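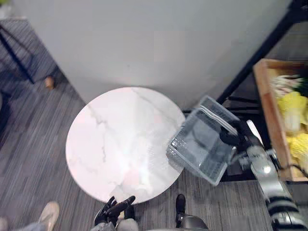
Denmont Makers Forum > Projects > Robots & Automation
Two-arm grocery bot, basket carry (build thread, page 5)

torquewrench_tm
Update for everyone following along. The right arm can now hold the clear basket out past the edge of the marble table, over on the crate side, with the black gripper. That's the arm I rebuilt in August after the elbow started drifting. Plan is still the same: take the basket to the crate, load it with green onions and cabbage, bring it back to the table. Parts total is now 1,228 dollars not counting the shelf.

gravelpit
I'll say what I said on page 2. Holding a basket is the easy part. The thing is tilted and there's nothing in it. What happens with a head of napa cabbage in there? Those are heavy and they roll.

torquewrench_tm
Basket plus load has to stay under what the wrist can take at full reach. I put a bag of rice in it on the bench and it sagged but held.

gravelpit
Sagged how much? And a bag of rice sits still.

oddsock_9
Why a clear basket of all things? I fought with clear plastic for a whole winter on my sorting table. My depth camera looked straight through it and gave me the carpet. You've got see-through walls with holes in them AND a grid bottom. I'd have bought the ugliest solid orange bin in the store.

torquewrench_tm
It's what the household uses. I don't want a robot that only works with robot stuff.

oddsock_9
Fair, but then put a strip of tape on the rim. Cheapest fix you'll ever make.

hullabaloo_cnc
I'm with oddsock on the tape and I'd go further. Polished marble with a glare spot on it, striped carpet, clear plastic. You picked three surfaces that each give cameras trouble. Are you running the Brundelby vision package or your own?

torquewrench_tm
Brundelby for the arm planning, my own for finding the basket. I got 238 good grabs out of 257 tries last week, basket starting on the table every time.

gravelpit
Same spot on the table? Same light?

torquewrench_tm
Same general area. Overhead light on.

gravelpit
So that's a number for one spot with one lamp. I'm not trying to be a jerk -- I've posted numbers like that myself and then moved the table a foot and watched it all fall apart. Move it and run the count again.

pinecone_relay
Going to disagree with gravelpit a little. He has two working arms and a hand with fingers on it in a home build. Most threads in this section die at the parts list. Let the man carry his basket.

gravelpit
He can carry it all day. I only object to the thread title on page 1 saying "does the groceries."

hullabaloo_cnc
What's the left hand for in all this? It's down by the near side of the table with the fingers open. If it's going to steady the rim, good. If it's parked there, I'd park it somewhere else. One bad plan and it comes up under the marble, and stone tops chip.

torquewrench_tm
Parked for now. Later it does the picking while the right arm holds the basket. I can move the rest pose back, that's one line in the config.

hullabaloo_cnc
Please do. Also, where's your stop button? I see shoes on that carpet pretty near the table.

torquewrench_tm
On a cord, in the hand of whoever is on the floor. The Sikness board also cuts motor power if the cord comes unplugged.

oddsock_9
Check that it really does. Mine (same Sikness board, older rev) only cut one side until I moved a jumper. The other arm stayed live.

torquewrench_tm
Huh. Didn't know that. Will test both sides before I run it again.

pinecone_relay
For the onions, look at the soft finger pads in the Hjaltadóttir hand files. Printed a set for my own gripper. They tear after a while but they don't crush stems.

gravelpit
Onions will be fine. It's the cabbage. They're right up against the wood, so where do the fingers go? You need a gap on both sides to get hold of one, and I'm not seeing it.

torquewrench_tm
Was going to nudge it away from the slats first and then grab.

gravelpit
Then the nudge is your project, post that one when you have it. With the table moved.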